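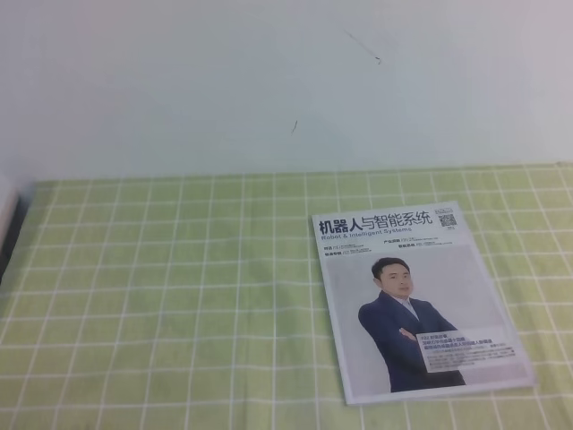 ACTA DE LA REUNIÓN ORDINARIA DEL CONSEJO PASTORAL
Parroquia de Erthorpe, con las comunidades de Stunmont y Tangen

Fecha: 17 de julio de 2026
Lugar: sala baja del centro parroquial
Asistencia: párroco, vicario, secretaría, tres representantes de Erthorpe, dos de Stunmont y uno de Tangen. Excusa su ausencia la segunda vocal de Tangen. Hay quórum.

1. Aprobación del acta anterior

Se aprueba el acta de la sesión de junio con una corrección en el punto 4: donde dice «horario de verano» debe decir «horario de verano de Stunmont». El resto queda como estaba.

2. Horario de misas a partir de septiembre

El párroco expone que, con dos sacerdotes para tres templos, el horario vigente obliga a encadenar celebraciones con menos de media hora de traslado entre Stunmont y Tangen. Se estudian dos opciones:

a) Mantener las tres misas dominicales y retrasar la de Tangen a las 12.
b) Pasar la de Tangen a la víspera y dejar la mañana del domingo para Erthorpe y Stunmont.

La representante de Tangen indica que la opción b perjudica a quienes dependen del autobús, que no circula por la tarde. Los representantes de Stunmont no objetan ninguna de las dos. Se vota la opción a: seis a favor, ninguno en contra, dos abstenciones. El vicario no participa en la votación por haber salido a atender una llamada del hospital.

El nuevo horario se leerá al final de las misas durante dos domingos y se fijará en las tres puertas. La misa de diario de Erthorpe no varía.

3. Catequesis

Constan 53 inscripciones para el curso próximo, sumadas las tres comunidades. La coordinación de catequesis informa de lo siguiente:

- Primera comunión: dos grupos en Erthorpe y uno en Stunmont. Los niños de Tangen se integran en el de Stunmont.
- Confirmación: un solo grupo, quincenal, en Erthorpe.
- Adultos: queda pendiente de confirmar si se abre. La decisión se toma en la próxima sesión.

Se recuerda que la partida de bautismo debe entregarse antes de la primera reunión de padres. Si el bautismo se celebró en otra diócesis, la secretaría puede solicitar la partida por correo, pero el trámite se demora varias semanas.

Se discute si conviene cambiar el cuaderno de trabajo. El actual tiene ya varios cursos y las lecturas remiten a una traducción anterior del leccionario. No hay acuerdo; se piden dos muestras y se aplaza.

4. Colecta para la misión de Kulavia

La colecta extraordinaria de junio sumó 3689 euros en el conjunto de la parroquia. De esa cantidad, 1312 euros corresponden a Stunmont, incluido lo obtenido en la venta de repostería. El importe íntegro se ha transferido a la delegación diocesana de misiones y el justificante queda archivado en secretaría.

La delegación comunica que el destino es la reparación de la cubierta del dispensario de Kulavia. Un miembro del consejo pregunta si se recibirá informe de la obra. El párroco responde que lo solicitará por escrito - el año pasado no se pidió y no se recibió ninguno.

5. Calefacción del templo de Erthorpe

Se ha recibido un único presupuesto para la sustitución de la caldera. El consejo de asuntos económicos exige al menos dos antes de elevar la propuesta al obispado. Se acuerda:

- Solicitar un segundo presupuesto que contemple por separado la caldera y el circuito de la sacristía.
- No iniciar obra alguna antes de la autorización diocesana.
- Prever, si no hay autorización antes de noviembre, la celebración de las misas de diario en la capilla lateral.

6. Grupo de lectura bíblica

El grupo solicita usar la sala baja un segundo día al mes. No hay incompatibilidad con otros usos, salvo en la semana de Cáritas. Se autoriza hasta junio. Las llaves se recogen y se devuelven en secretaría.

7. Ruegos y preguntas

- Se ruega revisar la megafonía de Stunmont: las lecturas no se entienden en los últimos bancos.
- Se pregunta por el turno de lectores de agosto. Está incompleto; se expondrá en la sacristía.
- Se pide que la hoja parroquial incluya los horarios de confesión de los tres templos - en la actualidad solo figura el de Erthorpe. Se acepta.

Sin más asuntos, se levanta la sesión con el rezo del ángelus. La próxima reunión se convocará para la segunda quincena de septiembre.

La secretaría del consejo

Utilizamos cookies propias y de terceros para mejorar la navegación. Aceptar | Configurar
© Parroquia de Erthorpe | Contacto | Aviso legal | Volver arriba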